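Notebook, 12/27/17
Jallik leaderboard service, sync problems after the friends update

Picking up from the last entry. The friends update has been live in both launch games long enough to have decent logs, so most of the day went into reading them. Office is quiet and the build queue is empty, good time for it.

Problem as it stands: a player beats a friend's score, gets the "you passed" notice, opens the board and sees the old order. Refreshing sometimes fixes it. Plomach (the tile game) reports it far more than Fesbridge. Same client library in both, same version, so I had been assuming it was something in how Plomach calls submit.

Pulled every mismatch complaint the client logged by itself, meaning the notice rank and the board rank disagree within one session. 2,944 of them. Sorted by server region first and got nothing useful. Sorted by size of friend list and there it was. Almost all of them come from players whose list spills over onto a second page. Players with short lists hardly show up at all.

So the cache is keyed on the first page only. When a score comes in we drop page one and leave the rest, and a player who should move from page two to page one gets stuck on both or on neither. Fesbridge has smaller friend lists because it never had the contact import step at signup. That accounts for the difference between the games and the submit code is fine. I owe the Plomach side a note saying so, they spent time on it.

Tried the obvious fix on staging: drop all pages for the owner and for every friend on each submit. Correct results every time but the cache is close to useless after that. Load on the score database went up to where it was before we had a cache. Not shipping that.

Second try: keep one sorted list per player and cut pages out of it at read time. Submit updates a single entry in each friend's list. Ran the replay script against it with the logged sessions. Down to 14 mismatches, and all of those are the same case, where the friend was removed between the score and the read. I can live with those for now but will write up a ticket. 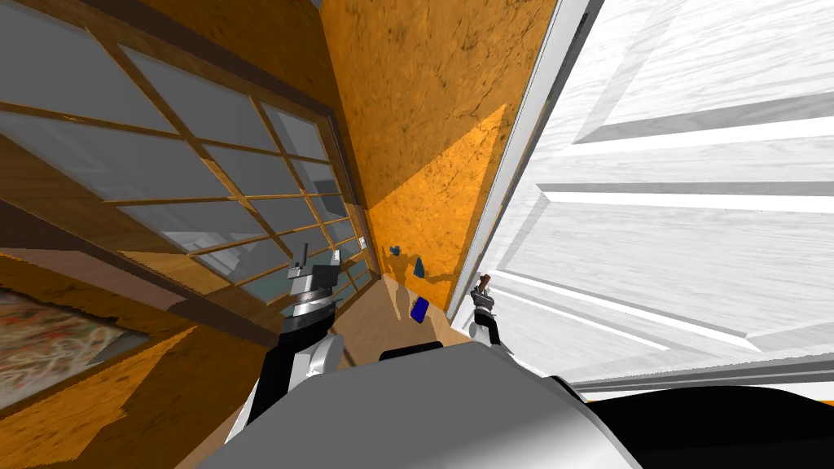 Simulator view, both arms, gray body at the bottom.

Memory use on the new layout is higher than I wanted. Around 17 percent over the old one on the staging box, with the replay load. Most of it is the display name stored next to each entry. No reason for the name to be in there, the client already keeps a name table for the friends screen. Took it out of the entry format and put in the player id only. Haven't rerun the numbers yet. Careful with this one – the old clients still expect a name field and will show a blank row if it is missing. Need the server to fill it in on the way out for anything below the current library version.

Push notices. Separate from the above but it came up in the same logs. We send the "you passed" notice as soon as the score is accepted, before the lists are updated. Even with the new layout a quick player could tap through before the update is done. Moved the notice to after the list write. Adds a small delay that I can't feel by hand on a test phone. Retry logic still has to be checked: if the list write fails and gets retried, do we send 2 notices? I think yes. Set a flag on the score record when the notice goes out, and check the flag before sending. Not tested.

Dehghan build (the studio's racing game, due to join the network in January) still uses the beta keys. Boards are set to lowest time wins, and our sort assumes highest wins unless the flag is passed on every single call. That is asking for trouble. The sort direction should belong to the board, set once in the dashboard. Changed the schema on my branch, default stays highest so the two live games are not affected. The dashboard form needs a dropdown for it.

Also noticed while in there: ties. Two players with the same score are ordered by player id, so the older account always sits on top. For a racing game with times rounded to hundredths this will come up a lot. Earlier submit should win the tie. The timestamp is already on the record, just not used in the sort.

To do:
Rerun memory numbers without display names
Fill in name field for old clients, test with the oldest library build still in the store
Retry test for double notices
Sort direction dropdown in dashboard
Tie order by submit time
Ticket for the removed friend case
Note to Plomach about the submit code

Branch is pushed, replay script is in the tools folder with the settings I used. Staging is still running the second layout, please leave it up overnight so the cache has time to fill. If the score database alarm goes off, switch the list flag back to the old value and restart the two read servers. Scores are written as before either way, so nothing is lost by switching back.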